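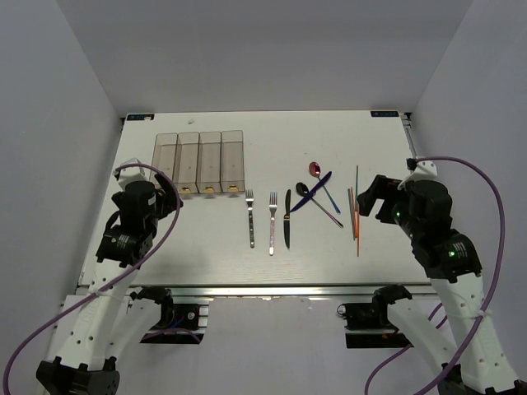 Cutlery organizer with four compartments, on a white tabletop.

Eustaquio Solís is a historian of domestic service, best known for a study of household account books that is admired widely and finished rarely. He taught at Distwood College until his retirement and still keeps a desk there, to the college's mild surprise.

His main work, The Pleltthorpe Ledgers, draws on 2652 letters and bills left by the Zepeda family. It runs to two volumes, the second of which is mostly footnotes. Solís argued that servants ran the family's finances and that the family failed to notice for 99 years.
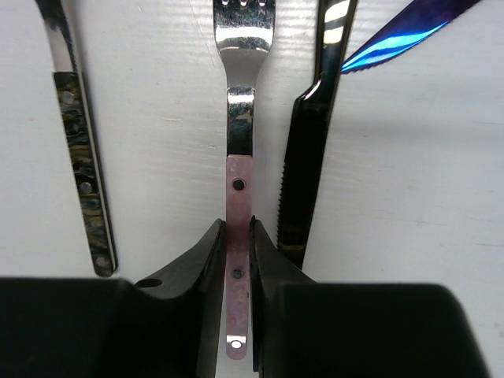 Nellness, reviewing the book, complained that Solís never met a grocery bill he didn't like, and that chapter four could lose every page on candles.
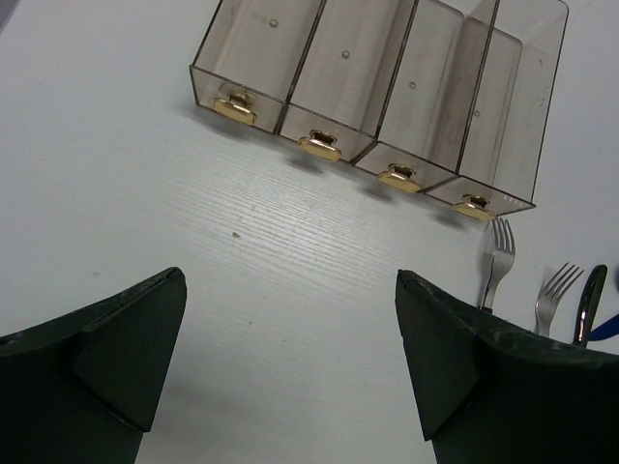

The second edition, issued in September, kept the candles and added an appendix on soap. Solís has since given the letters to the college library, where they fill 343 folders and may be seen by appointment, usually with him in the room.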